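Ticket: Episodes with paper cups rejected under section 6 (hand position)
Product: Cundetti checker, used with Trekero hand-held grippers
Opened by: Leonie Grabner, Farkedgate
Handled by: Jeanie Carnegie, Haslinger support
Opened: Sep 14, 2025
Status: Closed, with one follow-up open

Leonie Grabner wrote:

Good morning,

I am responsible for the recording rules at our site, and I need help with a result that I cannot explain from the rules alone. We recorded 70 episodes of the paper cup task. The checker rejected 69 of them with the same message, "Section 6: hand in work area". One was accepted, and I do not see what makes this one different.

Our people work with the written rules beside them. Section 6 in our copy says the following:

"The operator holds the gripper by its handle during the whole episode. The operator's hand must not touch the object, the object's holder, or the table between start and stop. If the hand must help, the episode is stopped and marked as assisted."

I have looked through a good part of the rejected episodes at slow speed. In those, the hand stays on the handle and no person touches a cup. I would like to know if the checker reads the rule in another way than we do, or if we have an error in the settings. Please do not simply switch the check off for us. We had another site do this in January and then had to sort everything by hand.

Settings, as far as I can see them:
Rule set: current one, downloaded by us, not changed
Task profile: small rigid objects
Grippers: two, both Trekero, one operator on each
Calibration: done before the first episode, no warning shown

With kind regards,
Leonie Grabner

Jeanie Carnegie wrote:

Hi Leonie,

Thanks for the clear write-up. Nothing will be switched off.

Could you try three things for me, and leave everything else the way it is?

1. Run the checker again on a few rejected episodes with the detailed report turned on. I want to see which zone is named in the message.
2. Tell me which handle you have on each gripper, the straight one or the angled one.
3. Open the task profile and look at the line called "object stiffness". Please copy it exactly.

One question from my side too. When you say the hand stays on the handle, do the fingers ever go forward of the handle, onto the black housing?

Jeanie

Leonie Grabner wrote:

Hello Jeanie,

Here are my answers in your order.

1. The detailed report names "zone B, front of handle" every time. It does not name the object zone, and it does not name the table. So the message "hand in work area" is broader than what was really found.

2. Both have the straight handle.

3. The line says: object stiffness = rigid. I now think this is a wrong choice by me. A paper cup is not rigid when you squeeze it. But I did not expect this to have influence on a hand check.

To your question: yes. When an operator holds the gripper for a long time, the hand moves a little forward and the knuckles come to rest on the housing. I asked the operators and they say it is the more stable grip. I could not find a sentence in the rules which forbids it. Section 6 speaks about the handle, but "handle" is not defined anywhere. If the housing behind the fingers counts as handle, we follow the rule. If only the gripping part counts, we break it in almost every episode.

I have a small request here for the people who write the rules. For a reader who learned English later, a word like "handle" needs a drawing or a measure. Our operators have four different first languages, and each one understood it slightly differently.

Leonie

Jeanie Carnegie wrote:

Hi Leonie,

You have found two separate things, so let me take them apart.

First, the stiffness line. With "rigid", the checker uses a narrow zone B, on the idea that rigid parts are held with firm force and fingers should be well back. With "deformable" it uses the wider one. I agree that this is not obvious and it should be written in the profile page. Please change it to deformable for cups.

Second, the definition. I asked the person who maintains section 6. The intent is that a hand on the handle or resting against the housing is fine, as long as no part of it is in front of the finger joints. The check protects two things: the operator's fingers, and the claim that the gripper alone moved the object. Knuckles against the housing affect neither.

So please don't ask your operators to change a comfortable hold. Do tell them where the limit is.

Could you re-run all of them with the new profile? Don't edit the recordings, only the profile.

Jeanie

Leonie Grabner wrote:

Hello Jeanie,

I changed the profile and started the full run. It needed over 10 minutes, longer than before. The "zone B" messages are gone. What remains is a small group with a different message, "Section 6: possible second hand". All of them are from the part where both grippers are on the table at the same time – one near the cup stack and the other holding a single cup.

My reading is that the checker sees the second operator's hand from the camera of the first gripper, and takes it for a free hand of the same person. We have a task here for two operators, and the profile has a field "operators", which was still at one. I set it to two and ran only this group again. All are accepted.

Before I close my part, I wrote a one-page addition for our own operators. I would be glad if you check it, as I do not want to put a local rule beside yours which says something different.

Local addition to section 6, paper cups, Farkedgate

Hold the gripper by the handle. The hand may rest against the black housing. No finger goes forward of the finger joints.

Close the gripper fingers only until the cup stays in place. If the wall of the cup folds, stop and take a new cup.

A cup is touched by gripper fingers only, from start to stop. This is also valid when it slips. If you catch it by hand, mark the episode as assisted.

With two grippers in use, agree before the start who moves first. The second operator keeps the free hand off the table.

Do not push the wire holder with the gripper to make space. Stop, move the holder by hand, and start a new episode.

Before the first episode, read the profile aloud to the other operator: object stiffness, number of operators, handle type.

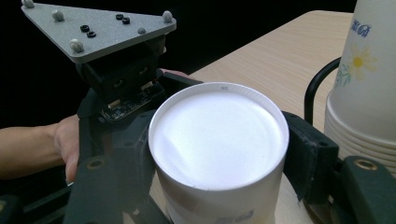
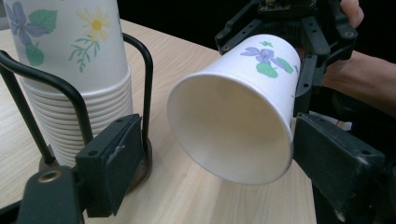 I was not sure about the sentence on the wire holder. In your general rules it is allowed to move a fixture by gripper "if the task requires it". In our task it is not required, and I would like to keep the stricter version for the cups. If you see a problem with this, please tell me.

Also I want to ask what we do with the rejected results of the first run. Our procedure says that a rejected episode is not used. These were rejected by a wrong setting, and the recordings themselves are unchanged.

Leonie

Jeanie Carnegie wrote:

Hi Leonie,

The page is good. A local rule can be stricter than the general one, never looser, so your wire holder sentence can stay. One small edit: write "paper cups, one or two grippers" in the title, or somebody will think it only applies to pairs.

For the first run: keep both reports. Name the second one as the valid report, write the ticket number and the two changed fields in the comment, and leave the first one in the folder. Please don't delete it. A later reader should be able to see that the profile was corrected and that the recordings were left alone.

From our side I have filed two changes:
– The message will name the zone it found, so "hand in work area" will no longer cover everything.
– Section 6 gets a definition of "handle", with a drawing.

I can't promise a date for the drawing. The message text is a small job and should come with the next rule set.

Jeanie

Leonie Grabner wrote:

Hello Jeanie,

Title is changed, both reports are kept, and the comment is written as you described. I also looked again at the one episode that was accepted in the first run. The operator held the gripper very far back on the handle, so the narrow zone stayed free. She told me it was her first try and she moved her hand forward afterward, when her wrist became tired. With this my question from the first message is answered too.

You can close the ticket. Please keep the follow-up for the drawing open under my name, and send me the draft if possible. I can show it to the operators and report back which words they do not understand.

With kind regards,
Leonie Grabner

Closed by Jeanie Carnegie. Cause: profile fields "object stiffness" and "operators" not matching the task. Follow-up: definition and drawing of "handle" in section 6, contact Leonie Grabner.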